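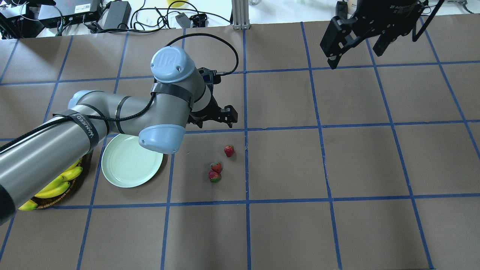
When Nadhirah Tarigan was asked to prepare the equipment budget for next year, she first made a list of everything that had cost her group money without being in the last budget. It was a long list. She leads the small automation group at Setamero, which develops handling of fresh fruit with robot arms, and I met her in the laboratory with Puspita Tuhumury, who does the purchasing. "For an arm you get a quotation, and everyone reads it," Tarigan told me. "For the straps that hold the cable on the arm, there is no quotation. But without the straps you cannot work." She has also a line now for brown paper and blue tape, because the grid on the table must be made again when it becomes worn.

The two women do not always agree. Tuhumury came from a furniture company and she is used to buying a thing once. In her first month she received 29 separate requests from the laboratory, most of them for small parts, and she asked that they be collected into one order. "I was not popular," she said. "Somebody needed one cable and I told him to wait until Friday."

Now there is a rule which both find acceptable. Anything under 69 euros the group buys from its own small fund. Everything above goes to Tuhumury with one page of explanation, and she answers within 20 days.

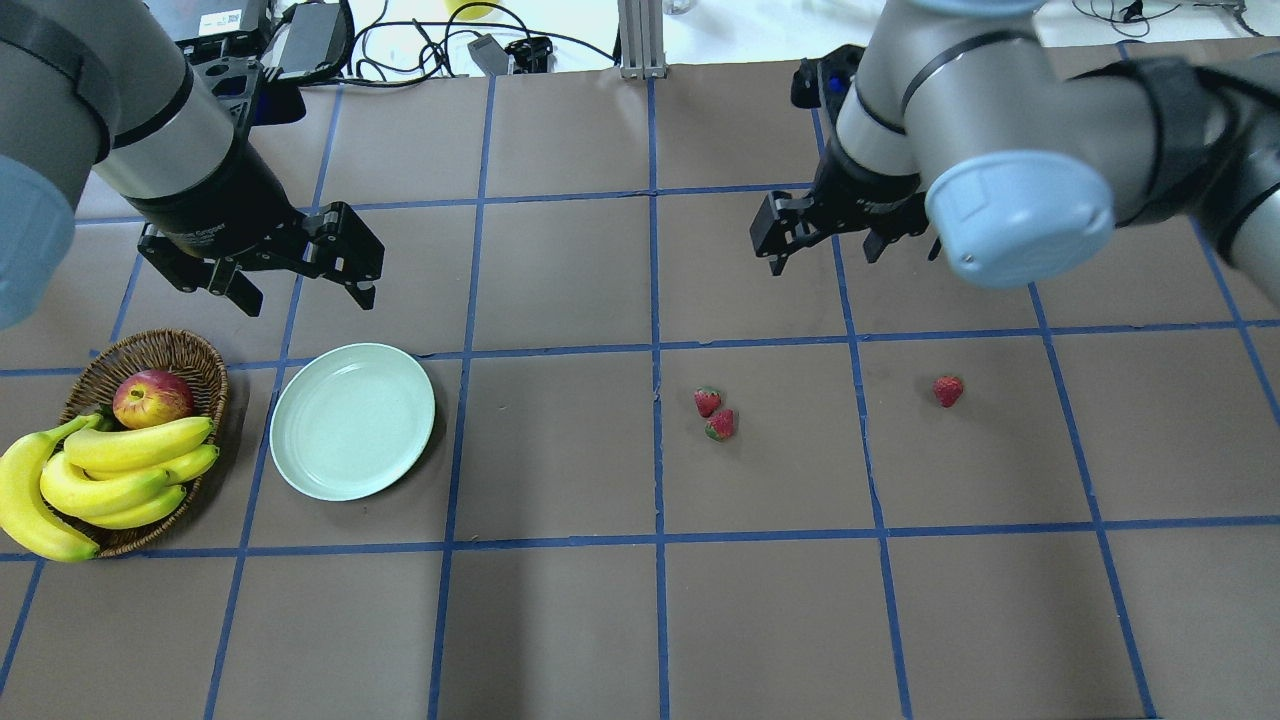 Two arms and the fruit set-up at Setamero.

The biggest question for next year is the grippers. The group would like a spare one, so that the work does not stop when one has to be repaired. Two suppliers, Monddale and Sembiring, have sent offers. Monddale is cheaper to buy, but the replacement fingers are sold only as a set. Sembiring asks 1,212 euros more and will sell every part alone.

"I made the calculation for three years," said Tuhumury. "In the first year Monddale wins. In the third year I am not sure any more, and this depends on how often Nadhirah's people break the fingers."

Tarigan laughed at this, but she did not give a number. She prefers Sembiring. A delivery time of six weeks, she said, is worse for her than a high price, as the salaries are paid in these six weeks also.
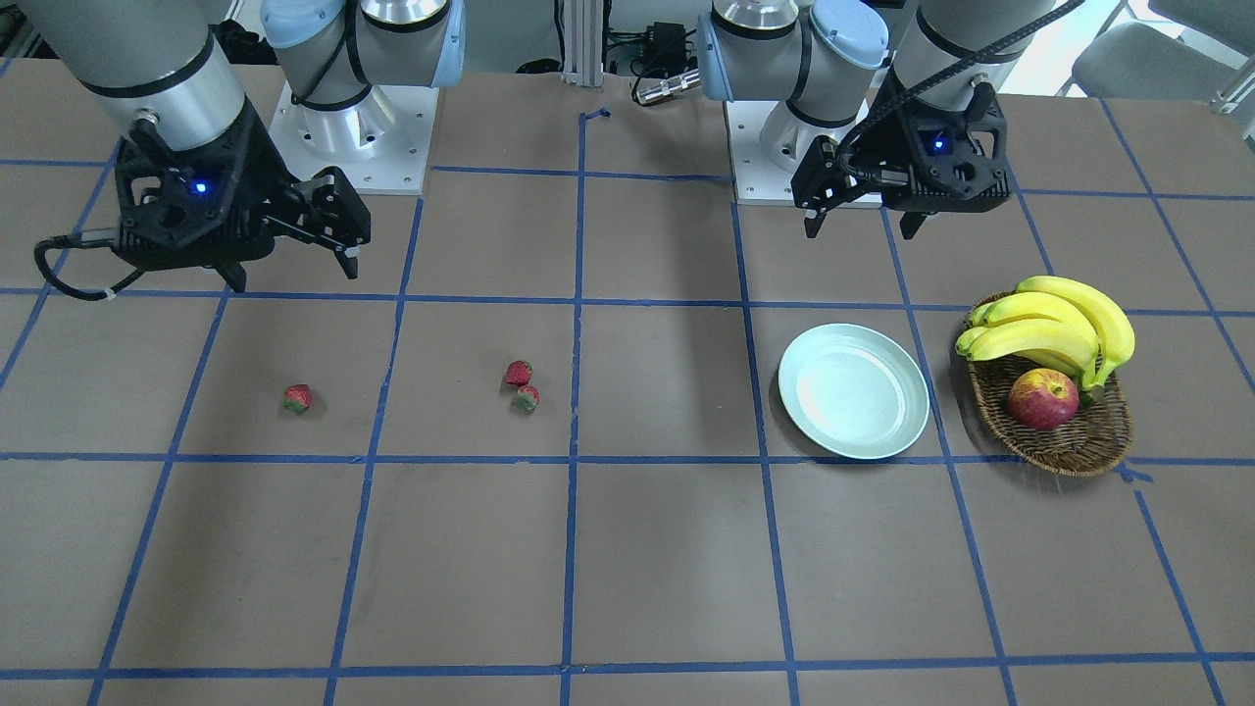 I asked what advice they would give to a company which plans its first pair of arms. Tarigan would begin with the table. Her group bought the arms first and then discovered that the table was too light, so the second purchase was a better table, ordered in a hurry. She would also reserve money for a second computer and for electrical work in the room. "Ask the electrician before you sign," she said. "We asked him after."

Tuhumury would ask each supplier for the price of service in the fourth year. Two of them could not answer her. She also wants software licences in a separate line. The group pays every year for a planning programme called Statis, and in the old budget it was hidden under "other", where it was almost cancelled by mistake.

And the fruit? It is bought at the market, with a receipt, and it goes under consumables. The accounting department has asked once why the laboratory needs strawberries, and Tuhumury wrote them a short letter.

The final budget must be delivered in October. The spare gripper is still in it.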